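Slept badly and got in before eight. The coffee machine on our floor is still broken, so I walked down to Kobori for a cup and came back up the stairs. January light, gray until nearly ten. Isamu Tanabe had left a note on my keyboard about the labels for the Lelport order – 300 of them, and they have to go out with the cartons. I answered two emails and then cleared my side of the desk, which I have been putting off since before the holidays.
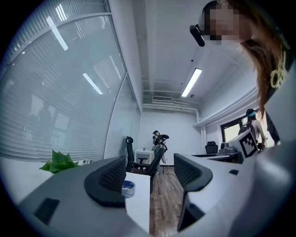 The desk took most of the morning. I threw out the old Akatska catalogs and a stack of delivery slips, and kept the one for invoice 1837 in case they ask again. The drawer was mainly dead pens. I want fewer things out on top from now on, but the roll of tape with the blue center can stay, as I use it all day and hate hunting for it. The plant by the glass stays too. It has good broad leaves and I like having something green next to the blinds. I have to find out if it wants a bigger pot.

Lunch was soup at my desk. In the afternoon I did 72 of the labels and my thumb got sore, so I stopped and did the filing. Isamu came by at four and said Prorkley wants a price for 2000 by the end of the month. I told him I would look at it tomorrow.

Left at half past five. Bought rice, onions and a light bulb for the hall. Called Mom, who has a new neighbor and doesn't like his truck. Put the bulb in before dinner – wrong size, so the hall is still dark.

Contact | Copyright | Back to top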